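Small-town parade goes ahead on screens and front lawns

August 2020

The Hurnville winter lantern parade normally runs 2 km, from the railway goods yard to the oval, and closes the main street for most of an evening. This year the street stayed open and the parade was held in people's yards.

Residents were asked to decorate a fence, a verandah or a parked ute, film it for a minute or so after dark, and send in the footage. The clips were strung together and shown online on the night the parade would have been held, with 214 households taking part across Hurnville and the neighbouring township of Cillby.

We spoke to the parade coordinator the week after. She has been in the job for 14 years and asked that her name be left out, saying the local paper had already given her more attention than she wanted.

The decision to cancel

The street permit was due to be lodged in April. She had the form filled in and sitting on the kitchen bench.

"I kept it there for a fortnight," she said. "Every night I'd look at it and think, I'll see what they say tomorrow. Then the council rang and told me they weren't processing any road closures until further notice, so it was taken out of my hands. I was a bit relieved, to tell you the truth. I didn't want to be the one who called it off."

The parade has been cancelled twice before, both times for wind. She said those years were easier to explain.

"With wind, everyone can look out the window and see it. This time it was a clear night, dead calm, and we'd have had a beautiful parade. People pointed that out to me."

Some of the bigger floats had already been started. The Cillby netball club had a pelican with a wingspan wider than the shed it was built in, and the plan had been to attach the wings in the goods yard. They ended up attaching them on the netball court, where the bird stayed for two weeks with a floodlight on it.

"It was the best thing in the whole program and it didn't move a metre," she said. "Families drove out to look at it. They'd park along the fence with the heater on and the kids in their pyjamas."

Getting the word out

The call for entries went out on the community noticeboard, the school newsletter and a flyer left on the counter at the bakery. She was not expecting much.

"In the first ten days I had six. One of those was my sister. I thought we'd have a four-minute parade."

Entries picked up after the primary school sent lantern kits home with the learning packs: cane, tissue paper, a battery tea light and a sheet of instructions. The kits were paid for with money already set aside for traffic control, which was not needed.

"The traffic budget is the biggest thing we pay for in a normal year. The barriers, the signs, the accredited people to stand next to the signs. It bought a lot of tissue paper."

Verbruggen, the hardware and rural supplies store on the corner of the main street, ran out of cane in the second week. The next delivery was held up, and some households switched to fencing wire and old umbrellas.

"The umbrellas were a good idea and I'd like to see more of them," she said. "You take the fabric off and you've got your frame already. We had jellyfish all the way down one street."

Not everybody was in favour. She had letters from people who thought the money should have been kept for next year, and a few who thought a parade that didn't go anywhere shouldn't be called one.

"I had a long phone call with a man about the definition of a parade. He was very polite. He said a parade has to pass a given point. I said the video passes your eyes, and he said that wasn't the same, and I suppose I agree with him. But I wasn't going to change the name on the flyer at that stage."

Putting the film together

The clips arrived by email, by text message, on memory sticks in her letterbox and, from one farm, on a tape. Many were filmed sideways. She had asked for a minute and got anything from nine seconds to half an hour.

The editing was done over three weeks in her spare room by her and her nephew, on a desktop computer that had belonged to the football club. She dealt with the order and the captions while he did the cutting.

"I wanted it to go in the order you'd drive it. Start at the goods yard end, go down the main street, then the side streets, then out along the Cillby road. So if you lived here you'd know where you were the whole time. He said it'd be quicker to put them in the order they came in. It would have been."

The sound was the hardest part. On the night of a normal parade the town band marches behind the first float and the pipe band comes in at the end, with a gap so the two don't play over each other. This year the players recorded themselves at home, and the parts did not always line up.

"The drummers were all at slightly different speeds. We used the recording from 2018 underneath for some of it. I said so in the credits."

The finished film ran for 41 minutes. It went up at seven o'clock, which is when the first float usually leaves the yard, and she asked households to switch on their lights at the same time.

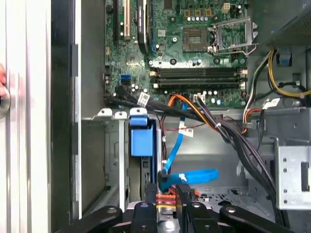

On the night

She watched the first part at home, then went for a walk.

"I couldn't sit there. I'd seen it so many times by then. I put my coat on and went up the main street, and every second place had something going. You could hear the band coming out of people's lounge rooms, all a few seconds apart. Somebody had it up loud in a carport."

People stood at their gates and waved to each other across the road. She walked as far as the oval, where the fireworks would have been, and came back the other way. She said the street was cleaner than she had ever seen it on a parade night.

There were a few complaints afterwards. Two households were left out by mistake, and their clips have since been added. One caption put a family in the wrong street. Viewers on the Cillby side, where the connection is slow, had the picture freeze before the pelican came on, and she has been dropping copies off to anyone who asks.

Next year

She expects the parade to return to the road when permits are available again, and she has kept the form. The organisers of the spring procession at Brumville have been in touch to ask how the film was done, and she has sent them her notes — mostly a list of what she would ask for more clearly. At the top is a request that people turn their phones on their side.

Some of the yard displays will probably stay. Several residents who can't walk the route, or who live too far out to bring children in on a cold night, told her it was the first year they had been part of it.

"There's a lady out past the silos who did her whole front fence. She's never been in the parade because she's always had the animals to feed at that time. She's already asked me what the theme is for next year, and I haven't got one yet."

The film is still available through the community noticeboard page. Lanterns borrowed from the parade store can be returned to the goods yard shed on the first weekend of the month, between ten and noon. Batteries should be taken out first.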